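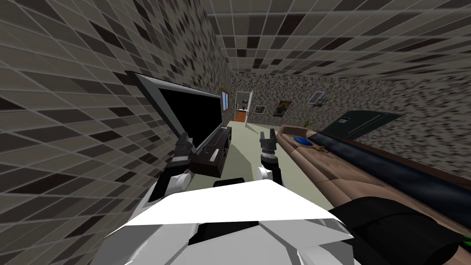 Friday, November 29, 2019

Casting for the Yeoman knitwear catalogue this morning. I wore the grey trousers that make me look like a man with a pension, since the brief said "approachable, mature, could own a dog." I do own a dog. Didn't come up.

Eleven flights of temping and one acting diploma later, my colouring is apparently "very autumn." The woman from Ukier wrote this on my card and underlined it. She took the Polaroids herself, front and side, and asked for my hat size, which I've never known and so made up on the spot. If I book the job there'll be a toque I can't get over my ears and I'll have to model it as a sort of garnish.

Dariusz Chmielewska was there too. He always is. We've been up against each other for every grey-templed dad role in the province since we were both far too young for it, and he still shakes hands as if he's just sold me a boat. He got the Hastow mattress campaign, he mentioned, while I was tying my shoe. Two days lying down at full rate. I did the Hastow callback in October and they told me I looked "too awake."

Agency called at lunch. Zisora still hasn't paid for the raincoat shoot. The invoice is $1008 before commission and the cheque is, as it has been since Labour Day, being looked into. Marjorie says not to chase them myself because it puts them off. I asked what it would put them off doing and she said she had another call.

Must get new headshots before December is out. The current ones have a beard in them and a good deal of optimism. Photographer wants a deposit, see previous paragraph.

Practised the catalogue laugh in the bathroom mirror tonight, the one where you look off to the side at a friend who isn't there. Dog came to the door, had a look, went back to bed. Callbacks Tuesday if they want me. Iron the blue shirt, buy bus tickets, measure head.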